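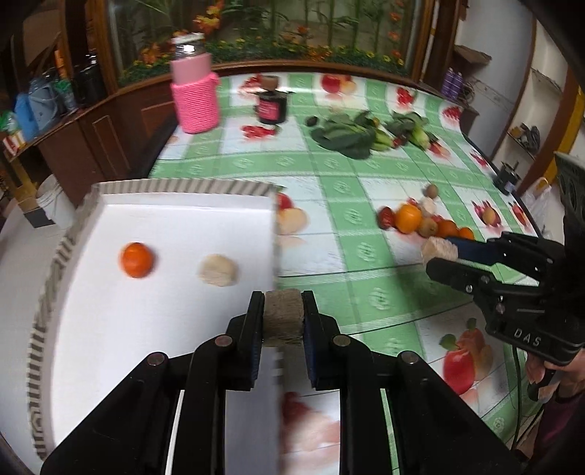
Hand-held grippers at a table of fruit and greens. The left one holds a small block over a white tray.

Household Chores and Machines: Frequently Asked Questions

By the Jiteo Public Information Desk
Last updated: August

Can a machine clear a kitchen table today?
In part. Machines can pick up single, firm items that stand apart from one another. Mixed produce remains difficult, as an orange and a leaf of spinach call for very different handling.

Are the grippers shown working on their own?
No. A person's hand is on the handle of the one at the right. Hand-held tools of this type let people perform a chore in the way a machine would have to perform it, with two fingers.

How much work has Jiteo recorded?
The Teltari project holds 3,373 recorded chores from 145 homes and small shops. Sorting and putting away food make up the largest share.

Which chores are closest to being ready?
Moving items of one known size from a tray to a bin. On the shop floor at Mallen, a fixed arm does this for 20 minutes at a time before staff check it. Folding, peeling and wiping are further off.

Why is fruit used so often?
Fruit is cheap, familiar and uneven in shape. A mandarin rolls when touched badly, and a kiwi bruises.

May I buy a household machine from Jiteo?
No. Jiteo does not sell equipment. Inquiries about shop-floor trials should be sent to the Soliman office, which replies within two weeks.

Comments (3)

gardenrow: Does the shop-floor figure include the time staff spend resetting the arm?

Jiteo Desk: It does not. Resetting is logged separately.

pelham_k: I would settle for one that puts the groceries away. Bok choy included, please.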